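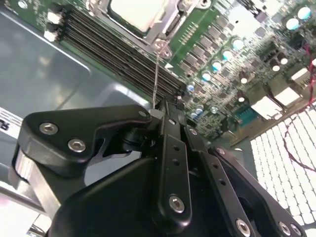
About Trultik

Trultik repairs and resells used office computers. We started in a rented unit in Ovley with 2 workbenches, and now have three sites, the newest of them in Ploltthorpe. Most of our work comes from schools, surgeries and small firms within an hour's drive.
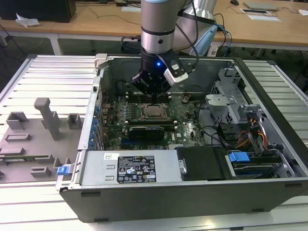
An open desktop tower with its motherboard showing

We collect old machines, wipe the drives and send you a certificate for each one. Over 1000 computers a year go back into use this way – mostly desktops, with some laptops and screens.
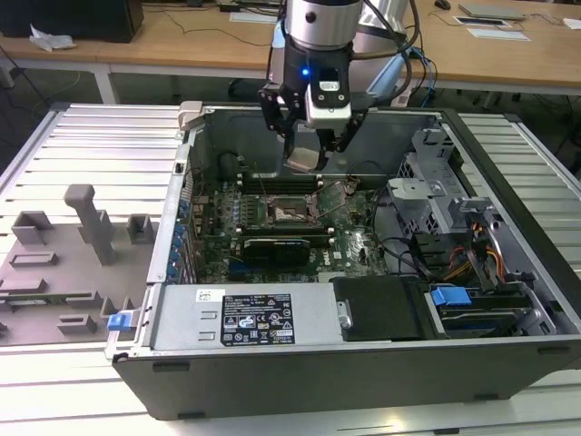

Anything past repair is stripped for parts. Our Arnaud store keeps memory, power supplies and cables for older models, and you can order from it by phone or at the counter.
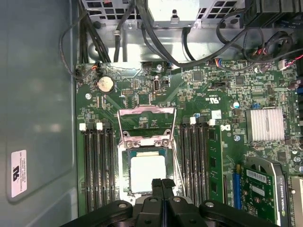
All refurbished machines carry a 300-day guarantee. If yours develops a fault, bring it back to any site with the receipt – we will mend it or swap it. Counters open at 9am. Ploltthorpe closes for stocktaking in September.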